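Learning to write letters again

2025-02-09
by Dilruba Rathnayake

My aunt in Lomstead wrote to me every month from the year I left home until her hands got too stiff to manage it, and I'm ashamed to say I answered perhaps one in four. I was busy, or I thought I was, and a phone call felt like it did the same job. Then last April I was clearing out the cupboard under the stairs and found the lot of them in a biscuit tin, and I sat on the hall floor and read until my tea had gone stone cold.

What got me was how little happens in them! The bus was late, the neighbour had painted his gate a green she couldn't forgive, she'd tried a new recipe for marrow and wouldn't be trying it again. I'd have forgotten every word of that in a phone call. On paper I could hear her saying it.

So I started writing back, a bit late in the day, with my cousin reading the letters out to her. I'm not very good at it yet. My first one was all apology and weather, and my handwriting had gone to pieces from years of typing (I had to copy out the second page three times before it was fit to send). I kept wanting to go back and move sentences about. You can't, of course, so you learn to carry on from wherever you've landed, and by page two I was telling her about the woman at the post office and her enormous dog, and it had begun to feel like talking.

I do mine in the evening after the washing up, one side if I'm tired and two if I'm not. I've stopped saving up news. If I wait until there's something worth saying I never begin, so now I put down whatever I noticed on the way home and trust her to be interested, as I always was in that gate.

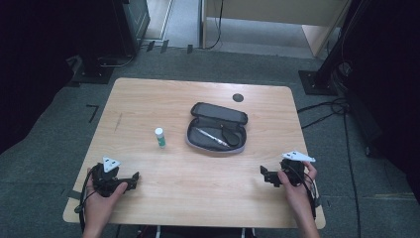 The grey pencil case, open, with a silver pen in it.

I don't think it matters much what you write with, so please don't go out and spend a fortune. Paper is worth a little fuss, though. The very thin sort lets the ink through and my cousin ends up squinting at both sides at once.

She's sent a reply, by the way, dictated. The gate has been repainted. It's worse.

Comments

Shivam Maurya: I've got a shoebox of my grandad's and haven't dared open it. Might have to this weekend.

Pauline: What colour is the gate now??

Dilruba Rathnayake: Mustard, Pauline. She's beside herself.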